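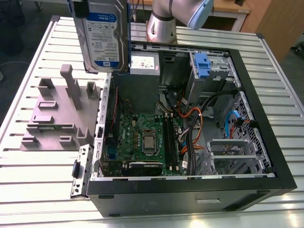

Natalie Greenwood thinks old office computers should go straight to the recycler, and she told me so in a long email after my last column. Her argument is a fair one. A tower that has spent years under a desk uses more power than a new small machine, takes up more room, and costs somebody an afternoon to put right. "You are paying people to keep rubbish alive," she wrote.

I disagree, and I want to set out why.

The first thing to look at is how these machines were built. Take the side off an ordinary Dell office tower and you find a case that was meant to be opened. The hard drive goes in a cage with a blue plastic catch. The memory stands in two slots near the processor, where a hand can reach it. The power supply is a plain metal box with a label on it. A person with no training can learn the names of these parts in a morning, and I have seen fourteen-year-olds do it in less.

Compare that with the laptop I am writing this on. The storage is soldered down, and so is the memory. When one part goes, the lot goes. It is thin and quiet and I like using it, but I do not own it in the way I owned my first computer, which I bought second-hand in 1997 and kept going for years with parts out of other people's cast-offs.

The second point is the drive. When a school or an office says a computer is slow, or that it is dead, my first question is always about the drive. It is a part that wears, and it is also the part most easily changed. A 1TB drive is far more than a front desk or a homework club needs. People throw out the case, the board, the processor and the power supply over a fault in one component held in by a catch.
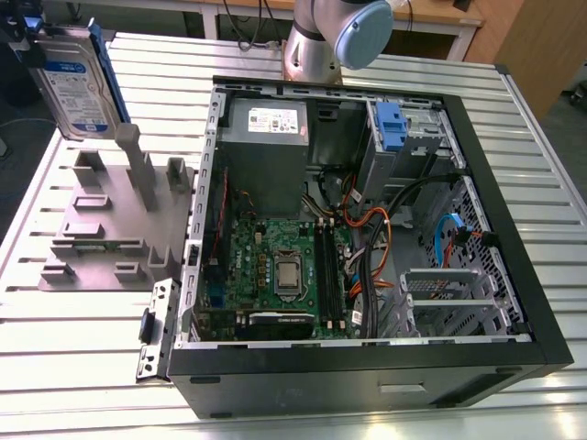

Cables are the other thing that puts people off. Open any tower and there are orange, black and yellow wires looping across it, and it looks like a job for an expert. It isn't much of one. The plugs are shaped so that most of them will only go in one way, and the data cable is often a different colour from the power. Dalia Lamrani, who taught me to do this properly at a repair evening in Allholm, made us unplug everything, leave it for a cup of tea and plug it back in. All of us managed it.

Natalie is right about electricity. An old tower left on all day is wasteful, and I would not put one in a shop that opens at seven and shuts at ten. For two hours of use in an evening the sums are different, and making a new machine takes energy and metal too. She is also right about data. Nothing should be passed on with the last owner's files still on it, and anyone who gives away a computer without wiping or removing the drive is being careless.

But the answer to both is to sort the machines before deciding. Some should be scrapped. Plenty should not, and at present most councils and firms send them all off in the same van. I would like to see them opened first, by someone with a screwdriver and a bit of time.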